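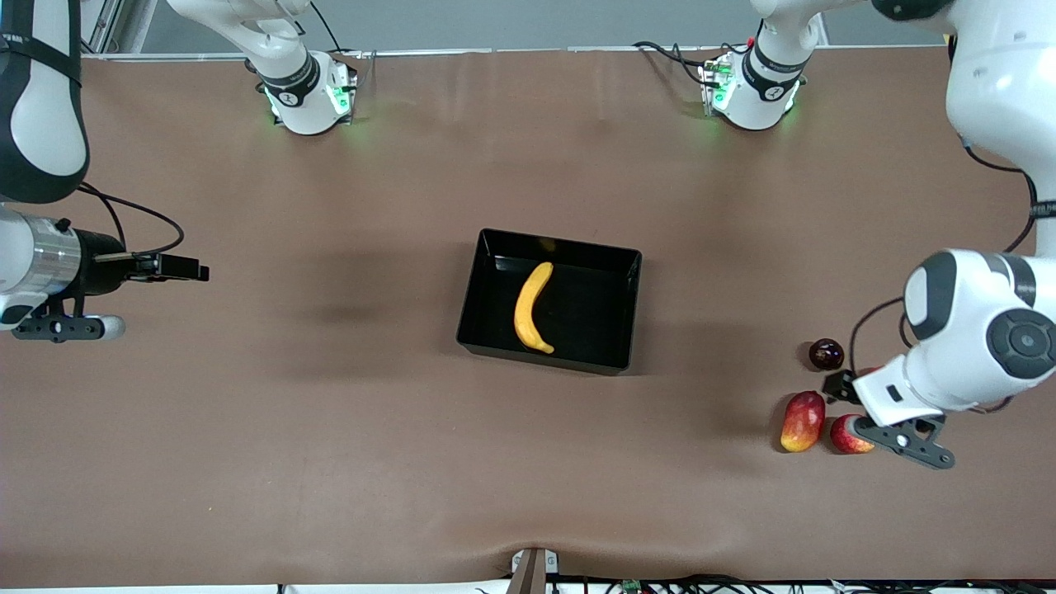 1/ Right, bananas. I've been reading about them for most of December and I need to tell someone, so you're getting a thread.

2/ The plant isn't a tree! What looks like a trunk is a tight roll of leaf bases, one wrapped round the next. Botanically it's a giant herb. I've told everyone at work, and Norbert Beneš has asked me to stop.

3/ The fruit counts as a berry too. Strawberries don't. I had to put the book down and go for a walk after that.

4/ Nearly every banana in a British supermarket is one variety, the Cavendish. Before that the big export banana was the Gros Michel, until a soil fungus called Panama disease ran through the plantations and the trade had to switch in the middle of the last century.

5/ They're grown from offshoots, so the plants in a plantation are as good as copies of each other. Lovely for a shop that wants every bunch the same, terrible when a disease turns up. And a newer strain of that same fungus does attack Cavendish, so there are people breeding and testing replacements right now.

6/ Wild bananas are full of hard seeds, by the way. Those tiny dark specks down the middle of yours are what's left of them. I've eaten thousands of the things and never once looked.

7/ Ripening next! They're picked green, shipped cool, then put in special rooms with ethylene gas to start them off. A ripe banana gives off ethylene of its own, so if you've got a rock-hard avocado, put the two in a paper bag together and leave them on the side.

8/ Anežka Dvořáček swears by wrapping the stems in cling film to slow things down. I tried it with a bunch of 5 and couldn't see any difference, but my kitchen is warm and I'm no scientist. She says I wrapped them badly — possible.

9/ The best thing I've cooked from all this is a loaf from Vlasta Sokol's recipe. Very black bananas, brown sugar, a big spoonful of yoghurt, and the tin goes in with a halved banana on top, cut side up. Leave it in the tin for 30 minutes after baking. I lasted 18 and it fell apart, still delicious.

10/ If you see other kinds, buy them! Pokunis, the little grocer near me, had short fat red ones last week. They're softer and a bit like raspberry if you wait until they feel almost too squashy. Dušan Jireš ate his too early and says they taste of chalk.

11/ Still on my list to try: banana blossom, fried green plantain, and banana ketchup from the Philippines. If anyone's got a plantain method that doesn't spit oil all over the hob, send it my way please.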